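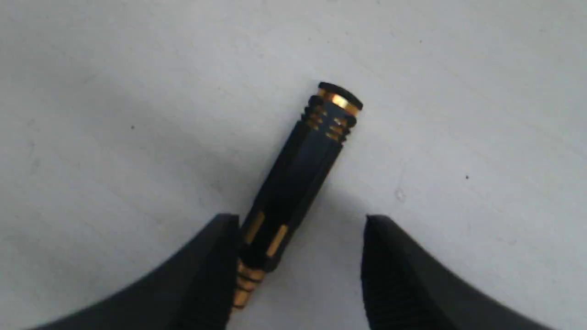 Evthorpe students teach robot arm to sort a drawer of spare connectors

EVTHORPE – A student robotics team at Parkum Technical High School has spent the winter term on a job the school's music department has been putting off for years: sorting its bin of loose audio adapters, plugs and couplers.

The project is the team's entry for the Hellitz Cup, a regional contest for school robotics clubs held in February. This year's rules ask each team to pick a chore from its own building and have a robot arm do it without help for 30 minutes.

The Parkum team has 13 members, most of them in tenth and eleventh grade. They meet after school in the old drafting room, where the arm is bolted to a workbench next to a white work surface. A small camera near the gripper gives the software a close view of each part before the fingers shut.

Headphone adapters have been the hardest pieces so far. They are short and narrow, and they taper, so a grip that is slightly off center can make one roll or spin. The students started by having the arm close on the middle of each part. They now have it aim closer to the plug end and line up its fingers with the length of the adapter first.

Shiny gold parts caused trouble too. Early versions of the software sometimes read a bright ring as the edge of the part and sent the gripper to the wrong spot. The team moved its lamp and took a new set of practice pictures, 1488 in all, with parts lying at different angles.

In a practice run last month, the arm needed roughly 10 seconds per part. Larger couplers went into the right tray nearly every time. Adapters were still being dropped often enough that the team plans to keep working on them up to the contest.

The arm was bought with a grant from the Alemayehu Fund, which supports shop and science programs in the Evthorpe district. The grant also paid for replacement finger pads and a second camera.

Contest runs begin at 9 a.m. in the Parkum gym and are open to the public. Admission is free. Parking is in the north lot – the front drive will be closed for buses.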